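4.2 Getting the old machine to talk

I should say up front that I came to this part of the work as a hobbyist with a soldering iron and a fair amount of stubbornness, and the section reads that way. The Gradska is a small home computer with a cassette port, a serial port nobody at the factory seems to have cared about much, and a ROM that gives you very little help with either. What we wanted was simple enough to say: plug in a modern board, have it answer like a cassette deck, and load programs in seconds (my childhood self would have wept).

I started with the cassette port, and I spent most of September on it. The ROM routine counts the time between edges on the input line, so in theory you can feed it pulses as fast as it can count them. I got clean loads at twice the normal rate on the first evening and got very excited! Then I tried a longer program and it fell over at block 187, every single time. The block itself was fine. The ROM stops to update the screen counter when the number rolls past a certain point, and while it does that it isn't listening. Musa Briggs found this by reading the disassembly on a train, and sent me a photo of his notebook with one line circled.

So we put in a pause. Our board, which we call Trilness, now waits 20 milliseconds after every block, and the long programs load all the way through. It costs a bit of speed, and I can live with that.

The serial port was a different animal. There is no buffer to speak of, and the handshake line is wired to a pin that also drives the printer's busy signal, so if you have a printer attached you get garbage. I tried 4 cables before I believed it. Chinyere Ogunleye wrote a tiny loader (it fits in the space the ROM leaves free for user routines) that polls the port directly and ignores the handshake altogether. You type it in once from BASIC, save it to tape, and after that it pulls in everything else over the wire. I still grin when it starts up.

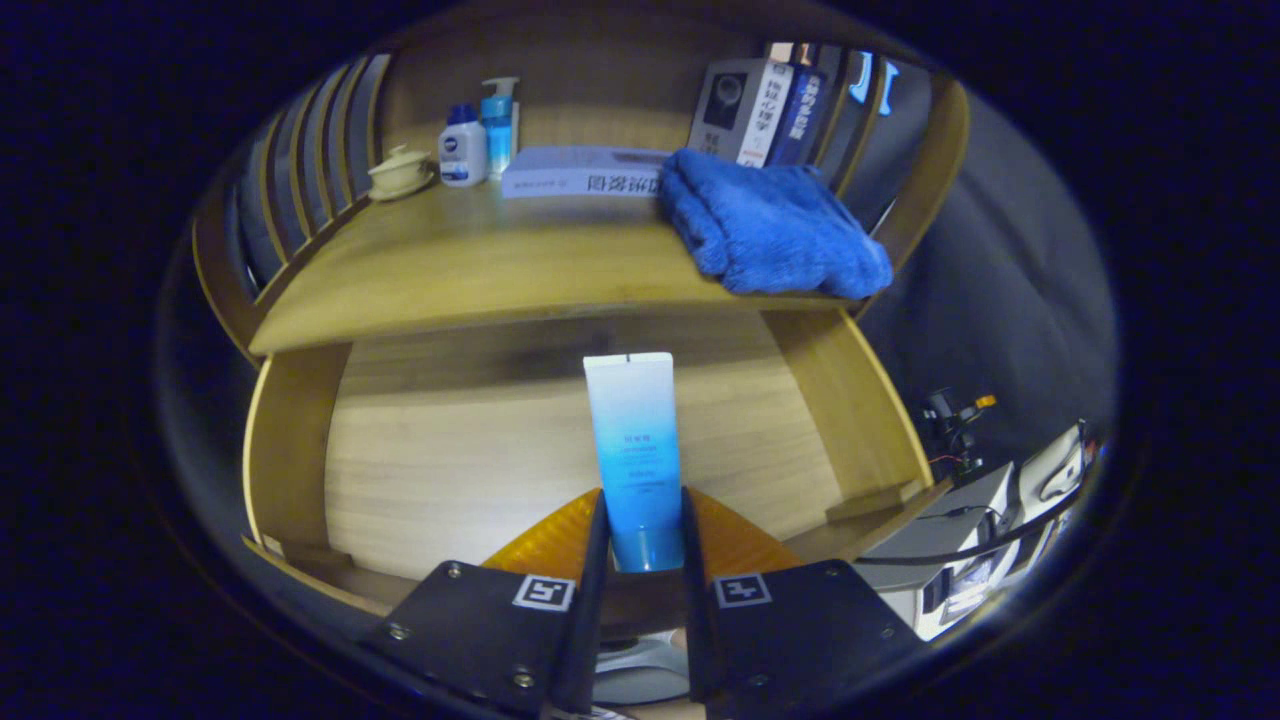
Figure 3. White-to-blue tube held upright between the two black fingers of a hand-held gripper, with wooden shelving around it.

Back to the loader. The file format is the one used by Isah, the tape archiving program, with one extra byte at the front to say whether the data is BASIC or machine code. I did think about designing something nicer, with proper checksums and long file names, but everyone who collects these tapes already has their files in that format and I didn't fancy writing a converter. The single sum at the end of each block catches a dropped byte. It won't catch two bytes that have swapped places, and we saw that happen with a badly shielded cable.

Writing back to the board is the part I'm least happy with. Saving from BASIC works, but the Gradska sends its leader tone at whatever speed it likes, and Trilness has to guess the timing from the first few pulses. On my machine it guesses well. On Musa's, which has a replacement crystal, it sometimes locks on too early and the first block is lost. The current firmware, Kustolent, keeps listening through the whole leader before it decides, and the timing code for that is listed in Appendix B.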